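Print this thread | E-mail this thread to a friend

Gray metal bins for bar offcuts: keep them or go to racks?

plumbbob_13
Okay, need opinions from people who store more stock than they should. I do small furniture frames and garden gates out of a rented unit, and over the winter I let the offcuts get out of hand. Everything between a foot and two feet long goes in these big open rectangular metal bins I got from Jerside when they cleared out their old warehouse. They're tough as anything but I swear I spend half my day bent over in them. Do I stick with bins or put up a wall rack and be done with it?

mitersaw_mel
Rack. Rack rack rack! I went with the Vamik cantilever arms and I'd never go back. You can see every length standing at the saw, and you don't end up with the good stuff buried under the junk.

gatesandrails
Gonna disagree with Mel a little. Racks are great for full lengths, but short pieces fall between the arms, and then you're adding shelves, and then the shelves turn into bins anyway (ask me how I know). A bin with a flat floor is fine if you don't fill it. One layer, that's my whole rule. When you can't see the floor anymore, stop.

mitersaw_mel
One layer is a lot of floor space for a few bars though?

gatesandrails
It is, yeah. But so is a rack you can't walk past without catching your sleeve.

oldcolten
I worked in the stores at Colten for 13 years and we had 337 stock codes in open bins, so I've got feelings about this. Color is your friend. We painted or bought by color and you could send the new kid for "a green one" and he'd come back with the right thing. Labels fall off, paint mostly doesn't. Put your long ones along the side wall and your short ones across the back and leave the middle for whatever you're using that day.

plumbbob_13
Huh, I like the color thing. Mine's all mill finish or rusty so there's nothing to go by except the tape measure. Did you sort by size or by material?

oldcolten
Material first. Size you can eyeball, grade you can't.

tinsnips
Not sold on paint. If you weld any of it you've got to grind the paint off first and that stuff stinks. I do a dab on the end with a marker and call it good. Takes two seconds.

oldcolten
Fair, but a dab on the end is no use when the end is up against the wall of the bin. Which is where it always is, lol.

koyama_bench_guy
Been reading along with this. I've got the Koyama bench with the pull-out trays and was about to recommend it, but it won't take anything over a foot without hanging out, so never mind. I'm with gates on the one layer thing. And space between the pieces matters more than people think! If two bars are lying right next to each other you can't get your fingers around just one of them, especially in gloves. I try to leave a hand's width.

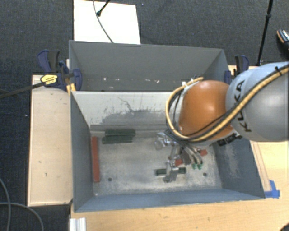
Also look at the floor of your bins every so often. Once the finish is worn, grit collects in the scratches and gets all over anything painted. I lay a piece of old rubber mat in the ones I care about. Cut it a bit small so it lifts out and you can shake it off outside.

tinsnips
Rubber mat holds water, just saying. I had one rust right through under a mat.

koyama_bench_guy
Then drill a couple of drain holes? Mine are indoors and I haven't had any trouble.

plumbbob_13
Lots to chew on, thanks everybody. I think I'll try one bin in front of another with a single layer in each, reds and browns in one and greens in the other, and set them up on 2 sawhorses so my back gets a rest. If I hate it by February, Mel wins and I'm buying arms.

mitersaw_mel
I'll send you the part numbers in February then :)

Contact the moderators | Back to top | Copyright the forum and its posters
We use cookies to keep you logged in. By browsing the boards you agree to this.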